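June 14, 2022
By Greer Imrie

Noltgate Community Hall Refit: Progress Report to the Brindton Fund

Work since the April report has centered on floor repairs, table coverings and the booking system. Spending remains within the approved grant. The main hall reopened on schedule, and the side room is in use on weekdays.

The dark covering specified for the tabletops has been supplied by Semix. It has a fine, even texture and was chosen for low glare under the new lighting.

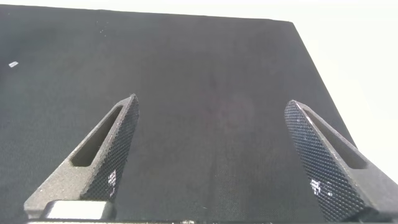
Dark tabletop surface, with a small white fragment near one edge.

Floor repairs in the main hall are complete. The contractor, Rajan, lifted 60 boards along the north wall and replaced 27 of them. The remainder were refixed with new screws. Moisture readings under the boards were taken before closing up and fell within the limit set in the contract.
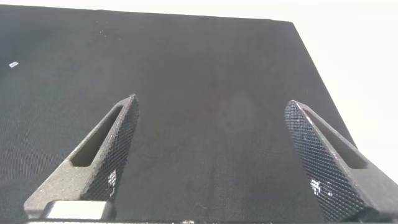
The subfloor vents on the same wall had been painted over at some point and have been cleared. We recommend that they be added to the yearly maintenance list. No extra cost was charged for this work.

Bookings moved to the online calendar at the start of the quarter. Total hours booked came to 522, against a full-year target of 1,000. Evening use is ahead of plan. Weekday mornings are still weak, and the hourly rate for that period is under review. 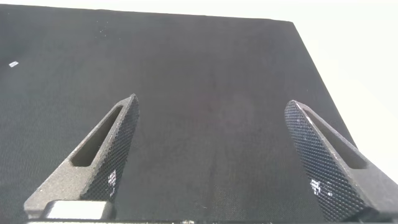

Remaining work

The kitchen hatch needs a new counter and a lockable shutter. Two quotes have been received and a third is expected. Tumblers and other small items will be bought from the equipment line once storage has been fitted.

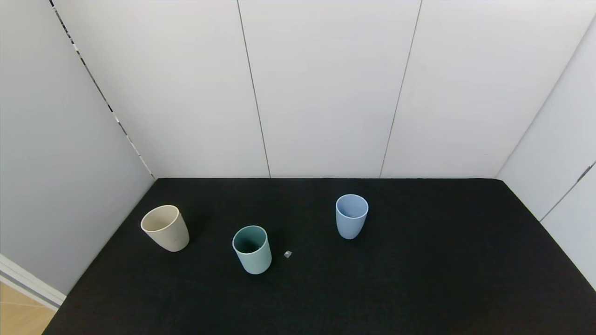 Plastic cups and a tiny cube on a black fabric-covered tabletop.

The final claim will be submitted with the contractor's invoice and the signed completion certificate. Retention on the floor contract is due for release six months after handover.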